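3.2 Sorting on soft surfaces

I should own up early on that I never meant to write about beds. The study started out as a plain look at how people in shared flats and small family homes deal with bottle caps once they've decided to keep them, and I had a tidy picture in my head of everyone sitting at a kitchen table with a row of jam jars. What I got, in home after home across Kernport, was people tipping the whole lot out on the bed! So this section is about that, and about what a bed does to a pile of caps (and what a pile of caps does to a bed).

A bit of background first. The Olturden collection scheme takes plastic caps only, no metal and no corks, and it wants whites kept apart from colours. Households get a bag in May and hand it back whenever it's full. In the diaries people kept for me there were 393 separate sorting sessions, and I'd have been happy with half that. Of these, 265 took place somewhere other than a table, and the bed was far and away the favourite, with the living room floor a long way behind it.

Why the bed? I asked everyone and the answers were lovely and mostly very practical. It's big. It's at a decent height if you kneel beside it. Caps don't bounce off it and shoot under the cooker, and they don't make that awful clatter when there's a baby asleep next door. Several people said it was simply where the light was best in the morning, and I believe them, as I did a fair few of my own trial sorts that way and ended up shifting along the mattress to keep up with the sun. 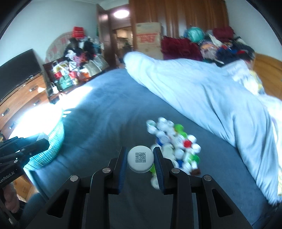 Light matters more than I'd expected when you're dealing with whites. A green or a red cap shouts at you from the heap and gets picked out in the first minute or so, but whites are where the slow work is, what with all the creams and the nearly-whites and the see-through ones that only look white when they're sitting on top of something else. People who sorted on a plain, darker sheet told me they found this much easier than on a pale or patterned one (one household swapped the sheet specially, then swapped it back before bed, which I thought was real devotion).

Figure 3. Bottle caps heaped on a made-up trial bed, mostly white with a few greens, blues and a red, next to a bunched-up pale blue duvet. One white cap with a small printed code on its flat top is held up off the bed. A round teal woven basket stands at the left.

Then there's the duvet. I had it down as a nuisance to begin with and in my first notes I kept telling people to take it off. They mostly ignored me, and I'm glad they did. Pushed up into a ridge, a duvet makes a sort of harbour wall, and the caps stay on their own side of it. The diaries call it all sorts of things: the dam, the bank, the sausage. The trouble comes at the end, when you lift it and find the caps that have crept into the folds. In my own trials I tipped out 80 caps at a time and counted them back in, and the short counts nearly always came right once I'd given the duvet a good shake.

Folds in the sheet do the same thing on a smaller scale. A cap lying flat on a smooth bit of sheet is a bit of a pain to pick up, as your fingertips just push it down into the mattress and the edge sinks with it. A cap resting half on a crease, tipped up on one side, comes away easily. I went through a phase of pulling the sheet tight before every trial, thinking it would be neater, and it made the whole job slower and me crosser. I've left those trials in, but they're marked separately in the Koskela table at the end of the paper.

Containers were the last thing I looked at and the one I'd most like to go back to. Most homes used whatever was lying about: mixing bowls, shoe boxes, a washing-up tub. Baskets came up a lot, and people liked them for the bed as they don't tip as readily as a bowl when the mattress dips under your knee. The drawback is the weave. Small caps from drinks cartons wedge themselves in the gaps, and I've picked out more of those with a teaspoon handle than I care to remember. Zistemer trays, the shallow kind we gave out to a few homes, got used for a week or two and then seemed to drift off to the kitchen to hold onions.

I haven't tried to say how long a session takes on a bed compared with a table, partly as people stopped for tea and forgot to write it down. What I can compare is how many caps went astray, and that's what the next section goes into.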